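Toy and table check, Gorside play room
Room: Drullora
Checked by: Rocío Pastor
Month: July

1. Table top clear of spills and crumbs. OK
2. Mats flat, no curled corners. OK
3. Jigsaw, girl in purple dress. Comments under the pictures.
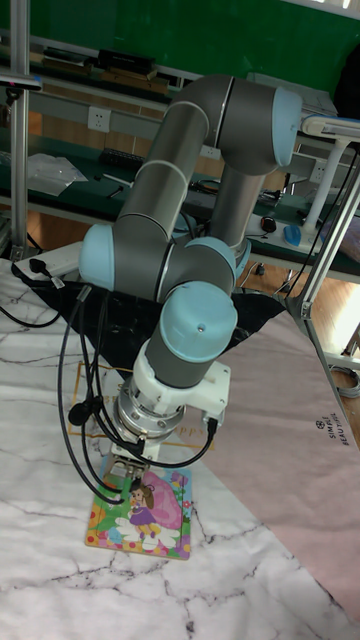
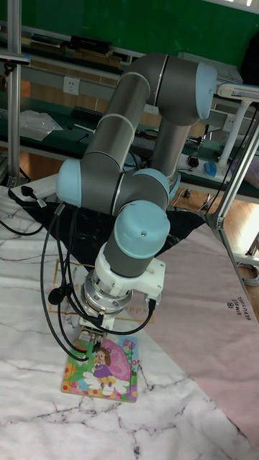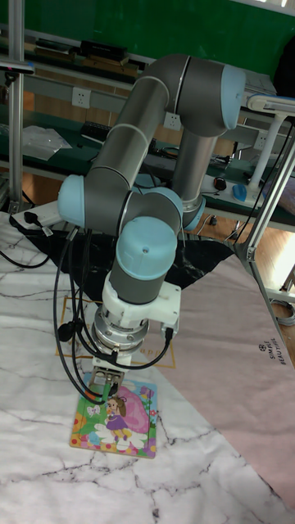 Echevarría asked whether the jigsaw could stay out over lunch, as the kids go straight back to it and 30 minutes is hardly worth packing up for. Fine by me if the table isn't needed for food.

3a. Pieces checked for chewed or peeling edges. 4 set aside for glue.
3b. Not for children under 4. Age label on the box is worn, please rewrite.
3c. Wipe with a damp cloth only. Colour lifts if soaked.
4. Pink mat, edges and print. No flaking felt by hand. OK
5. Table legs tight. One re-tightened, look at it again next month.
6. Storage bin lid. Hinge cracked, replacement ordered from Skisell.

Still to do: items 3b and 6.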